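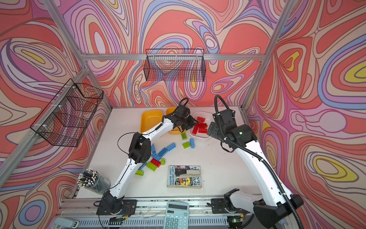

Skript zur Übung Materialfluss, Teil 2: Sicherheitsbestand

So, weiter geht's mit dem Thema, bei dem letztes Mal alle so müde geguckt haben. Ich versuche es jetzt mit unserem Händler Fiore, der lauter Kleinteile verkauft und bei Teria nachbestellt. Lieferzeit: 9 Tage. Pro Tag gehen 50 Packungen raus, macht 450 Packungen, die schon im Regal liegen müssen, wenn ich die Bestellung abschicke (bitte nicht erst, wenn das Regal leer ist!). Dazu kommt der Sicherheitsbestand, bei Fiore 100 Packungen. Der Meldebestand liegt also bei 550.

Ich schreibe das gern so hin, auch in der Klausur:
Meldebestand = Tagesverbrauch x Lieferzeit + Sicherheitsbestand

Und immer auf die Einheit achten, Packung oder Einzelstück! Daran sind im Februar wirklich viele gescheitert. 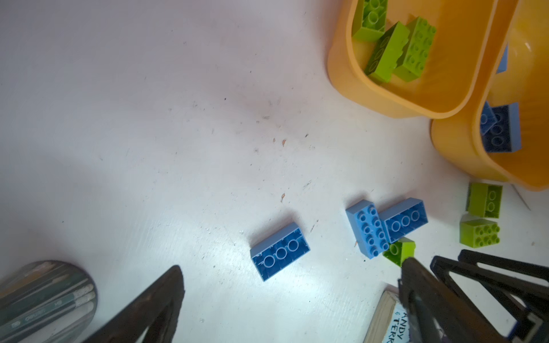 Sivaprasad Marar wollte wissen, ob man den Sicherheitsbestand nicht einfach weglassen kann, wenn der Lieferant immer pünktlich ist. Gute Frage! Pünktlich heißt ja nur, dass die Lieferzeit stimmt, der Verbrauch kann trotzdem schwanken. Rechnet das bis zur nächsten Übung bitte mal mit 60 Packungen am Tag durch.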